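Atitz open day at Drinstead – did anyone else go?
Forum > Trade Talk > Machinery and Automation

Page 1 of 1

welt_and_rand
Posted Apr 29, 2019

Went along on Saturday because the shop gave me two hours off and the tea was free. For anyone who doesn't know, Atitz have taken the old unit at Drinstead and they're showing a two-armed robot they say will do shoe finishing and care. The invitation said "see a full polish from start to finish". I've been cleaning and mending shoes for 17 years so I was curious.

I didn't see a full polish from start to finish. I stood there for the 2 o'clock showing and what we got was a lot of talking, then a shoe being picked up, put down and turned round. Somebody asked how long a pair takes and we were told it "depends on the task". Well, yes.

Did anyone catch the morning one? Was it any better?

Curkham_Cobbler
Re: Atitz open day at Drinstead

I was at the morning one. Slightly better than you make out. It took hold of a shoe by the topline and set it down again without marking it, which is harder than it sounds if you've ever tried to pick up patent with pliers. The brushing was slow and it missed the whole of the waist on the inside. But it did brush.

Agree about the talking.

lastmanstanding
Re: Atitz open day at Drinstead

What did they want for it? My brother-in-law heard 700 a month to lease but he hears a lot of things.

welt_and_rand
Re: Atitz open day at Drinstead

I asked. No price on the day, "we're speaking to partners". The only figure I got in writing was on the handout: 159 pairs handled in testing. Handled how? Polished? Lifted? Dropped? It doesn't say.

I did get near the front while one of their people was at the bench with a pair of black shoes, so have a look for yourselves. Note who has got hold of the shoe.

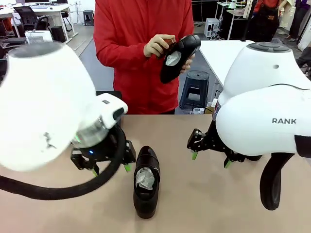 What I'd want to see before spending a penny
Posted by welt_and_rand, same thread, as people are asking me by message

Brown suede, not black leather. Black leather forgives everything. Put a suede loafer in those grippers and let me check the nap afterwards.

A shoe with no tissue in it. Theirs were stuffed nice and firm. The ones that come over my counter are flat, bent, damp and sometimes have a sock in.

Ten pairs in a row with the staff sat down. Hands in laps.

The welt done properly. Any fool can shine a toe.

Hao
Re: Atitz open day at Drinstead

I think you're being unfair. I don't work for them but I do work with arms like these in packing. Two grippers holding a soft, curved thing between them is a proper problem. Stuffing the shoe is sensible, you'd use a shoe tree yourself. And a person showing the job at the bench is quite normal, a lot of these systems are taught by people doing it first.

welt_and_rand
Re: Atitz open day at Drinstead

Then the invitation should have said "come and watch us teach it". I'd still have gone. I object to "full polish from start to finish".

Fair point on the shoe trees.

Curkham_Cobbler
Re: Atitz open day at Drinstead

Did you speak to Shaohua Kang? He took the questions in the morning and was a good deal straighter than the handout. Told me flat out it can't do laces and they've no plan for laces this year. He also said the green pads on the fingers get changed when they pick up polish, but he wouldn't say how often.

lastmanstanding
Re: Atitz open day at Drinstead

Can't do laces! So I'm paying for that and still taking the laces out myself.

welt_and_rand
Re: Atitz open day at Drinstead

Missed him, he must have gone by the afternoon. The chap we had kept saying "the platform". How often the pads need changing is the bit I'd like to know – if it's every pair, that's your profit gone.

Hao
Re: Atitz open day at Drinstead

Ours last a good while but we're picking up boxes, not wax. I wouldn't guess.

Curkham_Cobbler
Re: Atitz open day at Drinstead

There's another open day in September, according to the sign by the door. I'll take a pair of suede loafers and ask nicely.

welt_and_rand
Re: Atitz open day at Drinstead

Take an old pair.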